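The Rerkwood Newcomer's Notebook

Second printing, now shipping

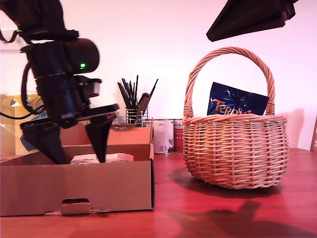
I moved four times in six years, and by the third move I had a system. It was a terrible system. It lived on the backs of envelopes, on a whiteboard I left behind in the old apartment (with the landlord's number on it, of course), and in a notes app I could never search because I'd titled every single note "stuff." So when I landed in Bolbridge and had to start from scratch again, I sat down on the floor with a ruler and a stack of printer paper and drew the notebook I wished somebody would hand me at the city limits.

That stack of paper turned into the Rerkwood Newcomer's Notebook, and I'm still a little amazed that I get to sell it!

What it is

It's a paper notebook for your first year in a new place. Part planner, part address book, part journal, with a lot of blank space for the things that don't fit anywhere. It isn't a guide to any particular city. I get asked this at every market, so let me say it plainly: there are no maps printed in it, no restaurant lists, no bus schedules. You fill all of that in yourself, and by the time the book is full you've got a guide to YOUR version of the place, which beats anything I could write from my kitchen in Bolbridge.

What's inside

The first section is called Before the Truck. It's short, because by the time most people buy this they've already moved. You get a page for utilities, a page for people who need your new address, and a page I named "Who has my keys?" after an incident I'm not going to go into.

Then comes First 50 Days, which is the heart of the thing. Every day gets half a page. There's a line for where you went, a line for who you talked to (the guy at the hardware store counts, I promise), and a box for whatever was hard. I went back and forth on that last box. My sister thought it would make people gloomy. But when I looked through my own pages from that first summer, the hard stuff was the part I was gladdest to have written down. There's an entry from July that says only "cried in the parking garage, then found good dumplings," and I wouldn't trade it.

After that you get:

Neighborhood pages. Dot grid, so you can sketch your own map if you're the sketching kind. I'm not, and mine look like spilled noodles, and they still got me to the dentist.

Names pages. A name, where you met, and one thing to ask them about next time. If you're bad at names these will save you. I once called my upstairs neighbor by the wrong name for a whole winter, and she was too nice to say anything.

Joining pages. For classes, choirs, knitting groups, trivia teams, church suppers, whatever you try. There's a little row at the bottom of each one that says "going back?" with yes, no and maybe. You're allowed to circle maybe forever.

Letters home. Lined pages, perforated near the spine, so you can write to somebody and tear it out. These were an afterthought and they've become the thing people write to me about most.

The last few sheets are completely blank. No header, no dots. Put a pressed leaf in there.

The paper and the binding

Okay, this is where I get boring, but some of you are here for it.

The first printing had a glued spine and I was never happy with it. It wanted to snap shut while you were writing, and if you carried it in a bag all day the corners got sad. The second printing is sewn, and it opens flat on a table from the first page. It costs me more to make, and I've only raised the price a bit, so please be gentle.

The paper is cream, a touch heavier than before. I tested it with the pens I own, which is to say ballpoints, gel pens, pencil and one fountain pen I was given for graduation. The fountain pen shows through a little on the back if you press and linger. Markers go straight through, so save those for the blank sheets at the end.

The cover is a stiff cloth with rounded corners and a ribbon. Now 2 colors: moss and brick. I love the brick. Everybody buys the moss. If you can't choose, I'd say moss hides coffee better, and I've run that experiment more often than I meant to.

There's a pocket inside the back cover for ticket stubs and those library cards they print on paper while you wait for the real one.

Sizes

Regular is the one I carry. It goes in a tote or a coat pocket, provided it's a serious coat.

Large has the same pages with more room to write. People with big handwriting, this is yours. It's also nice if two of you are moving together and want to share one, though you'll have to work out who gets the pen.

How the first printing went

I started out hoping I could sell enough to pay for the boxes. All told, 3,282 notebooks went out the door, mostly one at a time and with me writing the labels at the kitchen table. The second printing is 4,000, which felt very brave when I clicked the button and a bit less so when I remembered how small my hallway is.

A lot of those early copies went through two shops that took a chance on me. Mujić, the stationery store over by the river, put a pile right next to the register and told people about it without my asking. And Lovov, which is more of a café with a bookshelf problem, still keeps a reading copy on the windowsill that customers have filled in with their own tips. It's the best guide to Bolbridge in existence and you can't buy it. Go have a look if you're nearby. The plum cake is good too.

Ordering and shipping

Choose your size and color from the menu and add a note if it's a gift. I'll leave the packing slip out and write a card for you, in my own handwriting, so keep the message to something that can survive that.

I pack orders twice a week. If you've just moved and aren't sure your mail is working yet (been there), send it to your job or a friend, or tell me and I'll hold it until you give me the go-ahead. No rush on my end.

If yours shows up with a bent corner or a page that didn't print right, email me a quick note and I'll send another. You don't have to mail the first one back. Use it for grocery lists.

A few things people ask

Can I use it if I moved a while ago? Yes! The days aren't dated. I've heard from a woman who began hers eleven years after she arrived, and she said she found three streets she'd never walked down.

Is there a version for kids? Not yet. I've got some drawings for one and a nephew with strong opinions.

Will there be a digital version? I keep being asked, and I keep thinking of my note titled "stuff." So no, not from me.

Do you sell refills? The binding doesn't come apart, so there's nothing to refill. If you fill the whole thing up, you're probably not a newcomer anymore, and I'd love to hear where you ended up.

Page last updated Jun 18, 2018. Moss in Large is back in stock, and brick in Regular is running low.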